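Reference > Robotics > Faults and failures > Grirkero stall
Updated June | by the Dirstead reference desk
94 shares | 5 comments

The Grirkero stall is a fault in two-armed robot workcells in which both arms stop partway through a job, report no error, and stay politely where they are until a person intervenes. It takes its name from Grirkero, the scheduling program in which it was first written up. The makers of Grirkero have asked for a different name. None has caught on.

Cause

The stall is a form of deadlock. Before either arm may move into the shared middle of a table, it has to reserve that space, and before it may close its fingers on an item, it has to reserve the item. In early versions of Grirkero the two requests could be made in either order. If one arm held the space while the other held the item, each waited for the other to let go. The waiting had no time limit, a setting the manual described as "patient."

Status lights were no help. A waiting arm is, as far as its controller knows, a healthy arm, and it shows the same light it would show on a good day.

The Skernell run

The best-known case took place at Skernell, a test kitchen in Khalaf where paired arms rehearsed sandwich assembly. The cell completed 1,621 cycles without trouble and was described in a newsletter as 100 percent reliable. On the next cycle it stalled shortly after 2 a.m. and was found at the start of the morning shift. The log for the intervening hours consists of one line, repeated. The newsletter was not corrected, though later issues dropped the percentage.

Safety

A stalled arm is easily mistaken for one that has been switched off. It is powered, it has a job, and it will carry on with that job the moment its request is granted. Moving an item by hand can be enough to clear the reservation and set both arms going. Operators are told to press the emergency stop before reaching in, an instruction that appears on page 94 of the Grirkero manual, after the section on choosing a display theme. 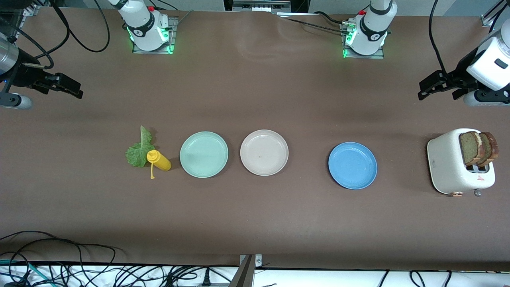 Can a stall be cleared by restarting only one of the arms?
Restarting one arm usually frees the other, which then moves at once and without warning, so both should be stopped first.

Fixes

Later versions make every arm reserve space before items, and cancel any request that has waited longer than 5 seconds. The word "patient" has been removed from the manual.

See also: Deadlock; Emergency stop; Shared workspace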